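4.2 Wear of the bin surfaces
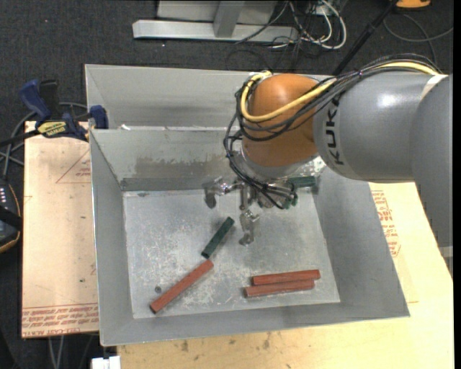 Figure 6. Sheet-metal bin at the Brandorthorpe site, seen from above, with sticks and blocks on the floor.

The bins used at Brandorthorpe are open-topped and made of gray sheet metal, with sloping sides and a flat floor. Sticks and blocks are dropped in from a chute and taken out one at a time. Over the study period, 2,762 pieces passed through the bin in Figure 6. Surface condition was recorded at the start, after 600 pieces, after 1,187 pieces and at the end.

Three kinds of mark were distinguished on the floor: scratches, which are pale and narrow; rubbed patches, which are cloudy and have no clear outline; and small dark marks. All three are present in Figure 6. Scratches were traced by hand onto film and their lengths summed. Rubbed patches were measured by area only, as their depth was below the resolution of the gauge. The dark marks were logged but left out of the totals, following Rawashdeh, whose procedure we otherwise adopt without change.

Scratch length rose quickly up to the second reading and more slowly after it. By the last reading, new scratches mostly crossed old ones, and tracing became less reliable — two readers differed by up to 38 mm on the same section of floor. We report the mean of the two.

The walls behaved differently. On the inner back wall, wear takes the form of an uneven brownish-gray band confined to the lower half (Figure 6). We attribute the band to pieces sliding or rebounding after the drop, although transfer of color from the reddish-brown sticks cannot be excluded. A wipe test with the Lellov solvent removed part of the color in one bin and none in another. The sloping sides were read at the same intervals, but glare made the upper portions hard to score, and only the lower third is included in Table 5.

Loose debris was removed before each reading but not between them. Scraps that settled on the ledge behind the back wall were left in place, as they do not touch the working surfaces. The floor of the second bin, supplied by Gumo, was replaced in November and is treated separately in Section 4.3.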